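Kinderseiten der Stelitix-Stiftung
Wissen > Körper und Pflege > Cremes und Lotionen

Wie kommt das Wasser in die Creme?

Text: Trinidad Yap
Fachliche Durchsicht: Jomar Javier
Für Kinder ab 7 Jahren

In vielen Badezimmern stehen Tuben, Dosen und Flaschen nebeneinander. In manchen ist eine feste weiße Creme, in anderen eine Lotion, die fast so flüssig ist wie Milch. Auf dem Etikett steht bei den meisten das gleiche Wort an erster Stelle: „Aqua“. Das ist Latein und bedeutet Wasser. Weiter hinten in der Liste stehen Öle und Fette. Wer schon einmal einen Löffel Öl in ein Glas Wasser gegeben hat, weiß aber, dass sich die beiden nicht vermischen. In diesem Text wird erklärt, wie es trotzdem gelingt, daraus eine glatte Creme zu machen, und was eine Creme auf der Haut bewirkt.

Was die Haut den ganzen Tag tut

Die Haut ist das größte Organ des Menschen. Sie hält Schmutz und Krankheitserreger ab, sie spürt Wärme, Kälte und Berührung, und sie sorgt dafür, dass der Körper nicht austrocknet. Die äußerste Schicht heißt Hornschicht. Man kann sie sich wie eine Mauer vorstellen: Die Steine sind flache, abgestorbene Hautzellen, und der Mörtel dazwischen besteht aus Fetten, die der Körper selbst herstellt.

Solange die Mauer dicht ist, bleibt genug Feuchtigkeit in der Haut. Bei trockener Luft, bei Kälte oder nach sehr häufigem Waschen geht ein Teil der Fette verloren. Dann bekommt die Mauer kleine Lücken, und das Wasser verdunstet schneller. Die Haut spannt, wird rau und juckt manchmal. Besonders im Februar, wenn es draußen kalt ist und drinnen die Heizung läuft, bemerken das viele Kinder an den Händen und an den Lippen.

Warum sich Öl und Wasser trennen

Wasser besteht aus winzigen Teilchen, den Molekülen. Wassermoleküle ziehen sich gegenseitig stark an, ungefähr wie kleine Magnete. Die Moleküle im Öl werden vom Wasser kaum angezogen. Rührt man beides zusammen, verteilt sich das Öl zuerst in Tropfen. Kurz darauf fließen die Tropfen wieder zusammen und sammeln sich oben, denn Öl ist leichter als Wasser.

Eine Creme, die sich auf diese Weise trennt, könnte niemand gebrauchen. Es fehlt also noch ein Stoff, der sich mit beiden Seiten verträgt.

Der Vermittler heißt Emulgator

Ein Emulgator ist ein Molekül mit zwei verschiedenen Enden. Das eine Ende hält sich gern im Wasser auf, das andere gern im Öl. Gibt man einen Emulgator hinzu und rührt kräftig, legen sich seine Moleküle rund um die Öltröpfchen. Die Tröpfchen können dann nicht mehr so leicht zusammenfließen und bleiben fein im Wasser verteilt. Eine solche Mischung nennt man Emulsion.

Emulsionen gibt es auch in der Küche. Milch ist eine Emulsion aus Wasser und feinen Fetttröpfchen. Mayonnaise ist ebenfalls eine. Dort übernimmt ein Stoff aus dem Eigelb, das Lecithin, die Aufgabe des Emulgators.

Dass Cremes meistens weiß sind, hat mit den Tröpfchen zu tun. Trifft Licht auf die vielen kleinen Kugeln, wird es in alle Richtungen gestreut. Unser Auge nimmt das als Weiß wahr, obwohl Wasser und viele Öle für sich allein durchsichtig sind.

Zwei Arten von Cremes

Fachleute unterscheiden zwei Arten von Emulsionen.

Öl in Wasser: Kleine Öltröpfchen schwimmen in viel Wasser. Solche Lotionen sind leicht und ziehen schnell ein. Die Körperlotion, die in unserem Lernlabor als Muster verwendet wird, besteht zu etwa 75 Prozent aus Wasser.

Wasser in Öl: Kleine Wassertröpfchen sind von Fett umgeben. Diese Cremes fühlen sich fetter an und bleiben länger auf der Haut. Sie eignen sich für sehr trockene Stellen.

Daneben gibt es Salben, die häufig gar kein Wasser enthalten, und Gele, in denen kaum oder kein Fett zu finden ist.

Wie eine Creme hergestellt wird

Im Schülerlabor Clarnetent können Klassen bei der Herstellung einer einfachen Handcreme zusehen. Zuerst werden die Fette und der Emulgator in einem Becherglas erwärmt, bis alles geschmolzen ist. In einem zweiten Becherglas wird das Wasser auf die gleiche Temperatur gebracht. Anschließend gießt die Laborleitung das Wasser langsam unter Rühren zum Fett. Die Mischung wird trüb und dann weiß. Während sie abkühlt, muss weitergerührt werden. Duftstoffe kommen erst zum Schluss hinein, denn manche von ihnen vertragen keine Hitze.

In einer Fabrik läuft es ähnlich ab, nur in sehr viel größeren Kesseln. Besonders schnelle Rührwerke zerteilen das Öl dort in Tröpfchen, die man ohne Mikroskop nicht mehr erkennen kann.

Cremes sind übrigens eine alte Erfindung. Schon im alten Rom mischten Ärzte Bienenwachs, Olivenöl und Rosenwasser zu einer kühlenden Salbe. Von Hautpflege mit Ölen und Fetten berichten noch ältere Quellen aus Ägypten.

Versuch: Die wandernden Tropfen

Für diesen Versuch wird ein Erwachsener nicht unbedingt gebraucht, er sollte aber Bescheid wissen.

Du brauchst:
ein sauberes Glas mit Schraubdeckel
Wasser
Speiseöl
Spülmittel
einen Teelöffel

Fülle das Glas zur Hälfte mit Wasser und gib zwei Teelöffel Öl hinzu. Schraube den Deckel fest zu, schüttle kräftig und stelle das Glas ab. Beobachte, wie lange es dauert, bis sich das Öl wieder oben gesammelt hat. Gib nun einige Tropfen Spülmittel dazu und schüttle noch einmal. Die Mischung bleibt diesmal länger trüb. Spülmittel enthält Stoffe, die ähnlich wie ein Emulgator wirken.

Der Inhalt des Glases ist nicht zum Trinken und nicht zum Eincremen geeignet. Er wird nach dem Versuch weggegossen, und das Glas wird gründlich gespült.

Richtig eincremen

Vor dem Eincremen werden die Hände mit lauwarmem Wasser gewaschen. Sehr heißes Wasser löst mehr Fett aus der Haut. Danach nimmt man ein sauberes, weiches Tuch und tupft die Hände ab. Starkes Rubbeln reizt trockene Haut zusätzlich. Auch die Stellen zwischen den Fingern gehören dazu.

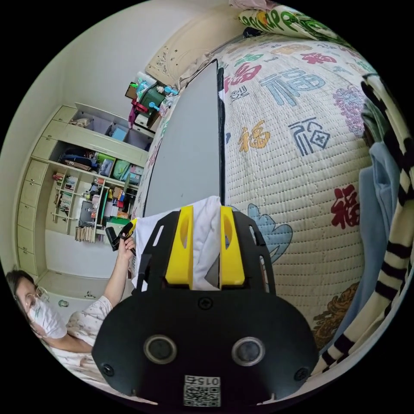 Weißes Tuch vor einer Tagesdecke mit dem Schriftzeichen „福“.

Für beide Hände genügt eine Menge von der Größe einer Erbse. Man verteilt sie zuerst auf den Handrücken, dort ist die Haut dünner als auf den Handflächen. Wer zu viel genommen hat, kann den Rest auf die Unterarme oder die Ellenbogen streichen. In die Augen darf keine Creme gelangen. Passiert es doch, spült man sie mit klarem Wasser aus und sagt einem Erwachsenen Bescheid.

Auf offenen Wunden und auf entzündeter Haut verwendet man nur Mittel, die eine Ärztin, ein Arzt oder die Apotheke dafür empfohlen hat. Wenn die Haut nach 14 Tagen regelmäßiger Pflege immer noch rissig ist, sollte sie in einer Praxis angesehen werden.

Wie lange hält eine Creme?

Im Wasser können sich Bakterien und Schimmelpilze vermehren. Deshalb enthalten die meisten Cremes Konservierungsstoffe. Auf vielen Packungen ist ein kleiner geöffneter Tiegel abgebildet. Darin steht eine Zahl mit dem Buchstaben M, der für Monate steht. So lange darf die Creme nach dem ersten Öffnen benutzt werden. Riecht sie vorher seltsam oder hat sich Flüssigkeit abgesetzt, gehört sie in den Müll.

Eine Creme aus der Dose sollte nur mit sauberen Fingern entnommen werden. Bei Tuben und Pumpflaschen gelangt weniger Schmutz an den Inhalt.

Fragen von Kindern an die Redaktion

Kann man Creme essen?
Nein. Auch wenn sie nach Vanille oder Erdbeere riecht, ist Creme kein Lebensmittel. Hat ein kleines Geschwisterkind Creme verschluckt, muss sofort ein Erwachsener informiert werden. Die Packung sollte man dabei mitbringen, damit die Inhaltsstoffe abgelesen werden können.

Warum brennt eine Creme manchmal?
Trockene oder rissige Haut ist empfindlich. Einzelne Inhaltsstoffe, zum Beispiel Duftstoffe, können sie reizen. Brennt es stark oder wird die Haut rot, wäscht man die Creme ab und benutzt sie nicht weiter.

Schützt jede Creme vor der Sonne?
Nein. Dafür sind besondere Lichtschutzfilter nötig. Sonnenschutzmittel erkennt man an der Angabe des Lichtschutzfaktors auf der Packung.

Wörter zum Nachschlagen

Emulsion: eine feine Mischung aus zwei Flüssigkeiten, die sich eigentlich nicht mischen
Emulgator: ein Stoff, der eine Emulsion zusammenhält
Hornschicht: die äußerste Schicht der Haut
Konservierungsstoff: ein Stoff, der verhindert, dass etwas schnell verdirbt

Das Schülerlabor Clarnetent ist für Familien am Samstag geöffnet. Klassen melden sich bitte über das Formular im Bereich „Für Lehrkräfte“ an.

Weiterlesen: Warum Seife schäumt | Was Fingernägel wachsen lässt | Wie Shampoo das Haar reinigt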